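Stondmont Two-Arm Bench Cell – Operating Guide
Section 3: Working Rules for Shared-Tray Tasks

Read this section before the first run. Read it again after the first collision, when it will seem much better written.

3.1 What this section covers

These rules apply whenever both arms are permitted to enter the same tray. Single-arm work is covered in Section 2 and is considerably more relaxing. The rules follow the Layug bench practice notes, with changes where our arms disagreed with them.

3.2 Before you power the arms

1. Clear the tabletop within reach of either arm. Items you need close by go against the back edge. Coffee goes in another room.
2. Set the work tray near the center of the table, where both grippers can reach it without stretching.
3. Scatter the parts in a loose single layer. A heap looks more impressive and teaches you mainly about heaps.
4. Run the gripper cables with enough slack for full wrist travel. Check that no loop can drop between the fingers.
5. Walk each arm through its range at the lowest speed setting and watch the cables, not the arm. The arm will get your attention by itself if it wants it.

CAUTION: Keep hands out of the tray while either arm is enabled. "It was paused" is the most common sentence in the Grudton incident log, and it rarely comes first.

3.3 Sharing the tray

6. Assign each arm a side of the tray before the run and write it on the run sheet.
7. Only one arm may close its gripper over the middle of the tray at a time. The other may wait above its own side with its fingers open.
8. If both arms want the same part, the arm that started its approach first gets it. Do not settle this with the speed slider.
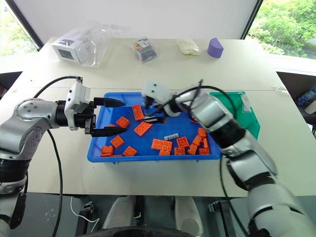
9. Bring each gripper down at the slow approach speed for the last 38 mm. Flat plates and small pieces are easily shoved under their neighbors by an arm in a hurry.
10. If a part slips, let it lie. Open the gripper, raise the arm and start a fresh approach. Chasing a part across the tray is how tray rims get chipped.
11. After three failed grasps on the same part, stop the run and reposition the part by hand, with both arms disabled.

NOTE: An odd-colored part mixed in with the rest is a fair test of sorting rules. Record it on the run sheet, or the next shift will report it as a fault.

3.4 Stopping

12. Use the Candau stop button for anything you don't like the look of. No form is required for pressing it. There is a form for not pressing it, and it is two pages long.
13. After a stop, wait for error code 582 to clear before you touch the table. Restarting the software to make the code go away does work – so does taking the battery out of a smoke alarm.
14. Return both arms to the rest position before you change or refill a tray.

Finger wear checks and cable replacement are in Section 4.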